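4. Setting the finger gap and recording a first grasp

This section applies to the two-finger hand-held gripper built from the Trillau printed parts. Finish section 3 (finger pads and wiring) before starting. Allow 10 minutes per gripper.

4.1 Finger gap

1. Place the gripper on its back with the trigger released.
2. Check that both fingers open to the same distance from the center line. If one sits further in, loosen its clamp screw by half a turn and slide the finger outward.
3. Squeeze the trigger slowly until the pads meet. They should touch along their full height. Contact at the tips only means a finger is tilted on its mount.
4. Tighten the clamp screws. Do not use a powered driver — the printed threads strip easily.
5. Open and close the gripper 5 times, then repeat step 3.

Note: Builds with the older Rakena mounts have slightly more play at the hinge. A small gap at the base of the pads is acceptable on these.

4.2 Practice object

Use a rigid desktop object with a clear long axis for the first recordings. A stapler works well. It stays put when nudged, and the body is narrow enough to grasp from either side. Lay it at an angle to the table edge, within easy reach of both operators if two grippers are in use.

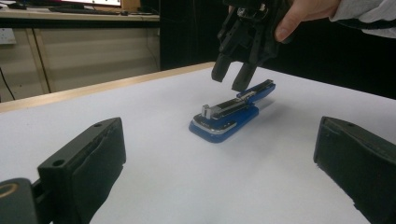

Approach slowly with the fingers fully open. Keep the wrist straight and bring the fingers down on both sides of the object before closing. On a two-gripper bench, one operator holds back until the other has made contact.

6. Start the Pemovix logger and wait for the status line to read READY.
7. Hold the gripper still for two seconds.
8. Approach, close, lift by a hand's width, set down, release.
9. Hold still again, then stop the logger.

A good take at the default rate contains roughly 300 samples. Takes that are much shorter usually mean step 7 or step 9 was skipped.

Caution: Keep fingertips clear of the pads while the trigger is moving. The return spring closes the linkage with enough force to pinch.

4.3 If the log shows error 357

The trigger sensor was not at its rest position when logging started. Release the trigger fully, unplug the cable at the Imden board, plug it back in and restart the logger. If the error returns, repeat the sensor zeroing in section 3.

Revised in October. Corrections to Joyce Wanyama at the electronics bench, Tuesday evenings.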